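Steddale Studio Open Day: A Look Behind the Sets

The Csizmadia lot in Steddale opens its gates to the public once a year, in July. I went this year to see where the family drama Jamine is shot and to walk through the new stage built for Ondine, the musical series that starts its first season in the fall. The visit took most of a day.

Parking is in the field across from the main gate. Tickets are checked at a tent and you get a wristband and a folded map. The map is not to scale, and the walk from the gate to Stage 2 is longer than it looks. I arrived at 9:30 in the morning and the line was already back to the road. It moved quickly once the gate opened.

The first stop for most people was the Jamine house. From the street it is a full two-story front with a porch and a working door. Behind the door is a short hallway and then nothing but braces and plywood. The rooms you know from the show are on the stage next to it, and they are smaller than they seem on television. The kitchen has one wall on wheels so the crew can move it out for wide shots. Visitors could stand in the doorway but not go in.

A guide told our group that the show has used the same staircase since the pilot. It was moved from an older stage when the series was renewed, and two steps were replaced. It leads to a platform with a railing. Actors who go "upstairs" wait there until the take is over, then climb down a ladder at the back.

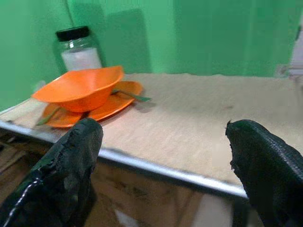 The Ondine stage is at the far end of the lot. It seats 910 for the concert scenes, and those are real seats filled with real extras, at least for the first few rows. The guide said the rest of the crowd is added later. The cast sings live for some numbers and to a recorded track for others. We were told which songs were done which way and asked not to post it, so I will leave that out.

There was a short sound demonstration. They played one verse with only the voice, then added the band, then the audience noise. It lasted ten minutes and was the best part of the day for me. If you go next year, get there early for this one. The doors close when it starts.

Wardrobe was open from 11 to 3. The costume department keeps 2,231 pieces tagged for the two shows, and one rack from each was out for visitors. The tags list the episode, the scene and the actor's measurements, with the measurements covered by tape. Shoes are stored by size and not by character, which surprised several people in my group.

Lunch was from three trucks near the gate. Prices were high. There is a water fountain by the restrooms behind the wardrobe building, and it is not marked on the map.

In the afternoon there was a question session with members of the crew. Most questions were about how to get a job as an extra. The answer was to sign up through the casting desk on the lot and to expect long days. No cast members from either show were there, and the ticket page had said as much. A few people near me had hoped for autographs anyway.

The desk at the exit said over 968 people had come through by two o'clock. It never felt too crowded except in the wardrobe room, where there is only one door.

I left at 4. The gift shop takes cards only. The Ondine posters had sold out, but there were still plenty of Jamine mugs.

14 shares | 4 comments

Comments

porchlight_fan
Is the porch swing still on the Jamine house? They stopped showing it in season three.

matinee44
We went in the afternoon and missed the sound demo. Wish they ran it twice.

tvcorner
Can you bring a stroller on the tour?

reelgrass
Strollers were fine outside. We had to leave ours at the door of the wardrobe building.

Related posts
Jamine: Cast and Characters Guide
Ondine: What We Know About the First Season
How to Sign Up as an Extra
Five TV Houses You Can See From the Street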